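Call for Participants: Variable Star Classification Study

The Eskildsen Observatory at Nallby invites members of the public to take part in a study of how people sort the light curves of variable stars. The study forms part of the Ikbridge Survey, which has recorded changes in the brightness of 611 stars towards the centre of our galaxy. No training in astronomy is required. 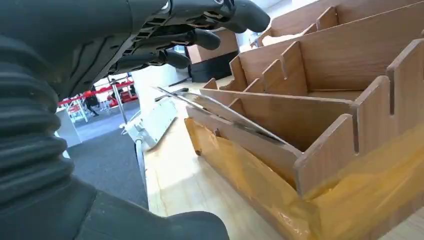
Participants will view a set of 238 light curves on screen and place each in one of five groups. Their choices will be compared with those made by the survey's own software. Sessions are held in the Davbridge building and last just over 5 hours, including a break for lunch. Lockers are available at reception.

Applicants must be aged 18 or over and able to read text on a laptop screen, with glasses if needed. Staff of the observatory may not apply. There are 14 places in each session, and travel costs within the county will be repaid on production of a receipt.
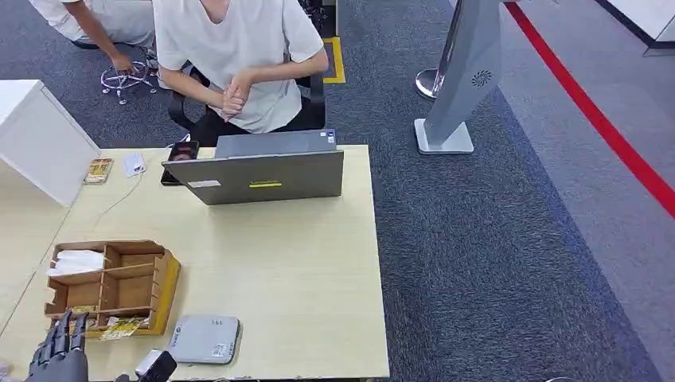 Seated at the table with a laptop, Davbridge building.

Sessions take place on Thursdays from November. Applications should be sent to Thư Lã, Study Coordinator. Questions about the survey itself may be put to Dr Iman El Idrissi at the same address.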